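12. Sep. 2021
Von der Redaktion Curnelska

Kapitel 3: Der erste Tisch für kleine Gäste

Die Platte ist montiert, die Füße sind justiert, der Balteo steht. Glückwunsch! Jetzt kommt der Teil, auf den wir uns beim Schreiben dieser Anleitung am meisten gefreut haben: Es wird gedeckt. Sie brauchen dafür einen Teller, einen Becher, etwas Obst und ein Plüschtier, das Hunger hat (Plüschtiere haben immer Hunger).

Dieses Kapitel gilt für die weiße Platte mit glänzender Oberfläche, 80 cm breit. Wer die matte Ausführung besitzt, kann die Hinweise zur Reinigung unter 3.4 überspringen, alles andere bleibt gleich.

3.1 Platte vorbereiten

1. Schutzfolie an einer Ecke lösen und langsam in flachem Winkel abziehen. Bei kühler Lagerung die Platte vorher zwei Stunden im Zimmer stehen lassen.

2. Oberfläche mit einem leicht feuchten, fusselfreien Tuch abwischen und mit einem zweiten Tuch trocken nachreiben.

3. Einmal in die Hocke gehen und flach über die Platte schauen. Auf Kinderaugenhöhe sieht man jeden Fingerabdruck, und man merkt auch gleich, ob die Deckenlampe blendet. Spiegelt sie stark, den Tisch ein Stück verschieben oder eine andere Lampe einschalten.

Hinweis: Glänzendes Weiß verzeiht bunte Teller wunderbar. Flieder, Türkis, Rosa — auf dieser Platte leuchtet einfach alles, und es darf ruhig zusammengewürfelt sein! Sie müssen kein passendes Service kaufen.

3.2 Geschirr aufstellen

1. Den Teller zuerst hinstellen, ungefähr in die Mitte. Flache Kunststoffteller mit hochgezogenem Rand eignen sich am besten, denn was rollt, wird vom Rand gebremst. Das ist bei Weintrauben eine echte Erleichterung.

2. Den Becher nach hinten stellen, mit etwas Luft zur Tischkante. Der Henkel zeigt zu der Seite, mit der das Kind greift. Steht es noch nicht fest, welche Hand das ist, einfach abwarten und beim nächsten Mal drehen.

3. Vor dem Einschenken prüfen, ob zwischen Becher und Teller genug Platz für einen kleinen Unterarm bleibt. Die meisten umgekippten Becher werden vom Ärmel erwischt.

4. Den Becher höchstens halb füllen. Lieber öfter nachschenken, das Einschenken macht den Kindern ohnehin am meisten Spaß.

Achtung: Keine heißen Getränke und kein heißes Geschirr auf die Platte stellen. Für warmen Kakao einen Untersetzer verwenden und selbst dabeibleiben.

Achtung: Glas und dünnes Porzellan gehören nicht auf den Balteo. Die Kante ist abgerundet, der Fußboden darunter leider nicht weich.

3.3 Obst und Gäste

Am schönsten finden wir Orangen. Sie riechen durch das ganze Zimmer, sie geben Farbe auf den Tisch, und beim Zerteilen können auch kleine Finger mithelfen. Äpfel und Birnen gehen natürlich genauso!

1. Orange schälen. Reste der weißen Haut dürfen dranbleiben, sie stören nicht. Wer sie nicht mag, zupft sie später am Platz ab.

2. Die geschälte Frucht seitlich neben den Teller legen, solange noch nicht verteilt wird. Der Teller bleibt leer, bis alle sitzen. Für Kinder, die gern selbst auftun, ist das der große Moment.

3. Schalen und kleine Krümel gleich einsammeln oder liegen lassen und am Ende alles auf einmal abwischen. Wir sind für die zweite Methode. Wer bei jedem Krümel aufspringt, verpasst das Gespräch zwischen Bär und Hase.

4. Jetzt die Gäste. Ein rundes, weiches Tier wie ein Schweinchen kippt beim Sitzen leicht nach vorn. Setzen Sie es dicht an den Teller und lehnen Sie es gegen einen festen Gegenstand, dann bleibt es bei Tisch. Tiere mit langen Beinen dürfen mit den Beinen über die Kante hängen.

5. Den Platz gemeinsam mit dem Kind aussuchen. Steht das Tier links vom Teller, bleibt rechts Platz für das Obst, und umgekehrt. Es gibt keine falsche Sitzordnung, nur manchmal eine sehr streng bewachte.

Hinweis: Plüsch saugt. Orangensaft in hellem Fell sieht man lange, und bei Tieren mit aufgesetzter Schnauze läuft er gern in die Naht. Legen Sie ein kleines Tuch unter, bevor das Tier "mitisst". Ein Stofftaschentuch, zum Dreieck gefaltet und locker umgelegt, ergibt auch ein prächtiges Lätzchen. Nicht am Hals verknoten, wenn das Tier später mit ins Bett geht.

Achtung: Kleine Augenperlen vor dem Spielen auf festen Sitz prüfen, besonders bei älteren oder geerbten Tieren. Lockere Teile annähen oder das Tier bis zur Reparatur als Zuschauer ins Regal setzen.

Achtung: Die Platte trägt Geschirr, Ellbogen und jede Menge Plüsch. Sie ist keine Trittfläche, auch wenn man von oben besser ans Regal kommt.

3.4 Abräumen und reinigen

1. Erst die Tiere, dann den Becher, dann den Teller abräumen. In dieser Reihenfolge landet kein Ohr im Kakao.

2. Obstreste mit der Hand zusammenschieben. Nicht trocken über die Platte reiben, feste Krümel können im Glanz feine Spuren hinterlassen.

3. Saftflecken mit lauwarmem Wasser und einem Tropfen Spülmittel abnehmen. Schale von Zitrusfrüchten enthält Öle, die einen matten Film bilden; hier zweimal wischen.

4. Trocken nachreiben, fertig. Die Platte glänzt wieder, und am Nachmittag kann die nächste Runde kommen.

Hinweis: Keine Scheuermilch, keine Schmutzradierer, keine Mikrofasertücher mit Politurzusatz. Das Pflegetuch von Grorketus aus dem Zubehörbeutel lässt sich waschen, bitte ohne Weichspüler.

3.5 Wenn etwas nicht passt

Der Teller rutscht: Unterseite abtrocknen. Hilft das nicht, eines der transparenten Pünktchen aus dem Zubehörbeutel unter den Rand kleben.

Der Becher wackelt: Fast immer liegt ein Stück Schale darunter. Sonst die Tischfüße nachstellen, siehe Kapitel 2.

Das Tier fällt um: Ein Kirschkernkissen oder ein gefaltetes Geschirrtuch dahinterlegen. Auf Bestellung gibt es auch die kleine Sitzlehne Carroll, Artikel 560, sie klemmt an der Kante und hält sogar sehr müde Elefanten aufrecht.

Das Kind will lieber darunter sitzen als daran: Decke drüber, Teller hinterherreichen. Auch dafür ist der Tisch gebaut!
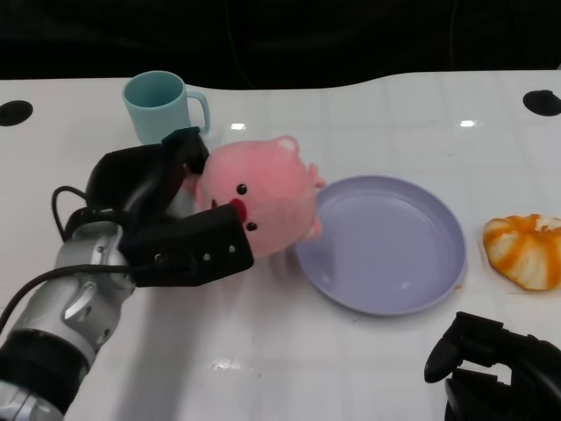 Bei uns werde die Orange immer erst geteilt, wenn wirklich alle Tiere sitzen, heißt es in einer Zuschrift zur vorigen Auflage, und ob man in die Anleitung nicht noch aufnehmen könne, dass das Stofftier das erste Stück bekommt — sonst gebe es jedes Mal Streit.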